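Home | News | Fixtures | Academy | Interviews | Contact

Set pieces, loads and a short bench: Malsha Saha on Besmont's second half of the season

14 comments | Share

Malsha Saha took over as head of performance analysis at Besmont in the summer, after two seasons in the same job at Dristau. Her department is small. It codes every match, prepares the opposition report and, since February, signs off the weekly running loads with the fitness staff.

Besmont have a squad of 22, and Saha regards that number as the main limit on how the team can play.

"With 22 you can press high in one match a week," she says. "If there is a midweek game, you have to pick the periods. We press from goal kicks and after our own throw-ins in their half. Outside those triggers we drop into a mid-block and hold the line at the edge of the center circle."

The change shows most clearly in the first 15 minutes, when Besmont used to commit both full backs. One now stays level with the holding midfielder until the ball has gone past the opponent's first line. Saha says the staff settled on this after reviewing the goals conceded on the counter, most of which began with a lost second ball on the left.

The defeat to Orercombe was one such case. Besmont went in 2-2 at the break and lost to a header from a corner.

"We defend corners with a zone of five and two blockers," she explains. "Their runner started outside the zone and our near blocker went with the decoy. The positions were right at the kick. The body shape was wrong - he was square to the ball and could not see the man."

Corner work has been moved to Monday as a result, and is done at walking pace first. Players are shown their starting spot, then the two most likely deliveries, and only then is a ball put in.

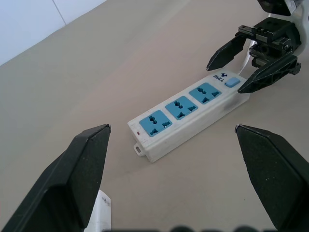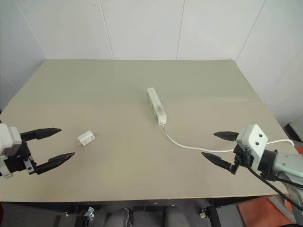

A power strip and the pale tabletop in the second picture.

Clips for these sessions are kept short. Saha says players retain little from a long meeting, and she prefers to send the individual clips the evening before. Defenders receive theirs grouped by phase, forwards by area of the field.

Janaka Matubbar, the assistant coach, runs the sessions that come out of the reports. He was skeptical of the load figures at first and still treats them as one input among several.

"The number tells me a player has done a lot of high-speed running," Matubbar says. "It does not tell me if he chose good moments to do it. For that I watch the game again."

The two disagree on goal kicks. Matubbar would go long more often, toward Chowdhury, who wins a good share of first contacts on the right side. Saha wants the center backs to split and play through the pivot when the opponent presses with one forward, and to go long only against two.

"We have it written down as a rule now, so the goalkeeper is not guessing," she says. "One forward, short. Two forwards, long and right, with the winger inside for the second ball."

Asked about recruitment, Saha says her department supplies data on request and does not rank targets. A left-footed center back would make the short build-up easier, in her view, but the present pair will start on Saturday.

Share this | 31 shares | Previous | Next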